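Skoltska Penrose worktop panel, matt white

Product code 1744
Category: Worktops and bench surfaces
Range: Penrose
Page last revised 2022-10-29

The Penrose panel is a flat, pressed worktop for fitting on an existing frame, a pair of trestles or a run of base cabinets. It is supplied as a plain rectangle with no cut-outs. The upper face is matt white. The underside carries a balancing layer in off-white and should not be used as the working face.

Panels are sold singly. Frames, legs and fixings are listed on their own pages.

Dimensions and weight

Length: 1744 mm
Depth: 600 mm
Thickness: 30 mm
Weight: 21 kg
Edge: 2 mm radius on all four long and short edges
Corners: square
Length tolerance: plus or minus 1 mm

The product code matches the nominal length. Other lengths in the range follow the same pattern. Depth is the same for all of them.

Construction

Particle core, bonded on both faces. The decorative layer on the upper face is through-coloured, so a shallow scratch does not show a dark line. The edges are banded in the same colour as the face and sealed at the factory. Any edge cut on site is unsealed and must be treated before the panel is fitted. Two coats of the Zemura edge sealer are sufficient for a straight cut. A round cut-out, such as a cable port, needs three.

The core is moisture resistant. It is not waterproof. The panel may be used beside a sink but should not have a sink set into it. For that purpose see the Skemetti range, which has a solid core.

Load

The panel will carry 90 kg evenly spread when supported along both long edges. When it rests on two trestles the figure falls to 45 kg, and the trestles should stand no more than 1200 mm apart. Do not clamp a vice directly to an overhanging end. If a vice is needed, place it over a support and put a steel plate beneath it to spread the pressure.

Surface

Gloss level is low, and overhead strip lights give little glare. The finish takes pencil, which wipes off with a damp cloth. Ballpoint ink usually needs alcohol. Permanent marker may leave a grey shadow, in particular if left overnight.

The face resists weak acids, weak alkalis, white spirit and most household cleaners. It does not resist drain cleaner, paint stripper or acetone left standing. Wipe up acetone at once.

Hot items up to 107 degrees C may be placed on the face for short periods. Soldering irons, heat guns and pans straight from the hob require a stand or mat.

Finger marks show less than on the gloss version, though a matt white face will always pick up some greyness where forearms rest. Clean with warm water and a small amount of washing-up liquid. Rinse and dry. Do not use wax, oil or silicone polish. Abrasive creams will raise the gloss in patches, and this cannot be reversed.

Fitting

Store the panel flat in the room where it will be used for 48 hours before fitting. Do not lean it against a wall.

Check the frame for level in both directions. Packing should go between frame and floor, not between frame and panel.

Fix from below with 4 x 25 mm screws, pilot drilled to 18 mm. Fixing points should be no more than 400 mm apart along the long edges. Brackets should have slotted holes across the depth of the panel to allow for movement. Tighten by hand.

Leave a 3 mm gap where the panel meets a wall. Fill this with flexible sealant if the room is damp.

Two panels may be joined end to end with worktop bolts. The bolt recesses are not pre-cut. Skoltska can cut them to order, and this adds five working days.

Cutting

Use a fine-toothed blade. With a hand-held circular saw, cut from the underside. With a table saw, cut with the white face up. Masking tape along the line reduces chipping. Support the waste piece to the end of the cut.

Delivery

Panels are sent by pallet and delivered to the kerb. Two people are required to carry one panel. Inspect the face and all four corners before signing. Damage reported after fitting is not covered.

Orders placed before the November stock count leave the warehouse within three working days. During the count, collection from the trade desk is not possible.

Samples

A 100 x 100 mm sample of the face material is available on request. Whites vary between production runs. Where several panels will sit side by side, order them together and ask for one batch. The batch number is printed on the underside, near the left rear corner.

Customer comments are shown below the product view.

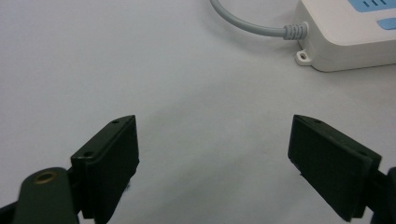

Perrine Le Goff: Ordered two of these for a sewing room and had the bolt recesses cut by Skoltska. The joint is tight and level. I would add to the fitting notes that the bolts need a slim spanner, as my ordinary one would not turn in the recess. Tailor's chalk comes off with a dry cloth.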